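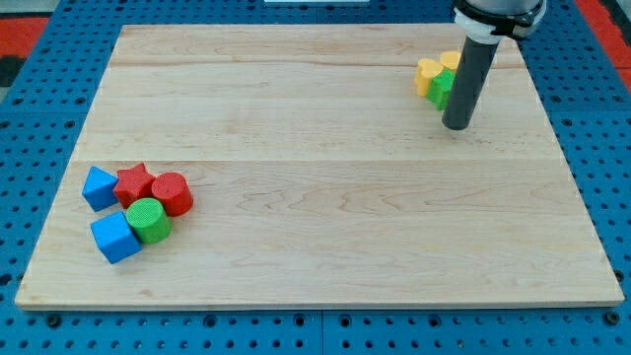

Made a big batch of split pea and ham soup yesterday and a few people asked how, so I'll put it in a thread. It's cheap, it freezes well and most of it is waiting.

14 replies · 63 likes

Start with a gammon joint. Mine was a small one from the butcher in Skelton. The supermarket ones are fine but taste it first, some are very salty. Cover it with cold water, bring it to the boil, tip the water away and start again with 3000 ml of fresh.

Simmer it with an onion cut in half, a couple of bay leaves and some peppercorns. Lid on, low heat, 2 hours. Skim the grey stuff off the top when you walk past.

3 replies · 28 likes

Take the joint out and strain the stock. Don't salt it. I did that once and had to give up on the whole pan.

Peas next. 700 g of green split peas, rinsed until the water stops looking cloudy. You don't need to soak them. My mum always did, overnight, and I can't taste a difference.

9 replies · 41 likes

Soften 200 g each of carrot, celery and leek in butter in the big pan. Dice them small. Slow is better, you don't want them brown. Then peas in, stock in, stir well and scrape the bottom.

It takes most of an hour for the peas to collapse. Stir it more often towards the end. Split peas sink and catch, and once the bottom has burnt the whole lot tastes of it.

2 replies · 25 likes

While that's going, pull the ham apart with two forks. Throw out the fat and skin. I put half back in the soup and keep the rest for sandwiches.

I don't blend it. If you like it smooth, blend it before the ham goes in.

Someone asked about the pan. It's a Narnix stockpot, the large one with the steel lid. The handles get hot so keep a cloth nearby. Any big heavy pan will do the job.

5 replies · 19 likes

Freezing: let it cool, then into tubs with a gap at the top. I use the square Vunlow ones because they stack. Write the month on the lid. I found one from November at the back last week with no label and thought it was pesto until it thawed.

It sets solid in the fridge. Add a good splash of water when you reheat it and go slowly, stirring. It will look wrong and then loosen.

4 replies · 33 likes

To go on top: black pepper and a bit of mustard stirred in. I've also been putting Zhong chilli oil on mine, just a teaspoon. Vinegar works too if it tastes flat.

For a version without meat, use vegetable stock, and add smoked paprika with the leeks. It needs more salt than you'd expect.

Yellow split peas cook the same way. Red lentils don't, they're done much sooner, so cut the stock down if you swap.

7 replies · 22 likes

Last updated 8.40pm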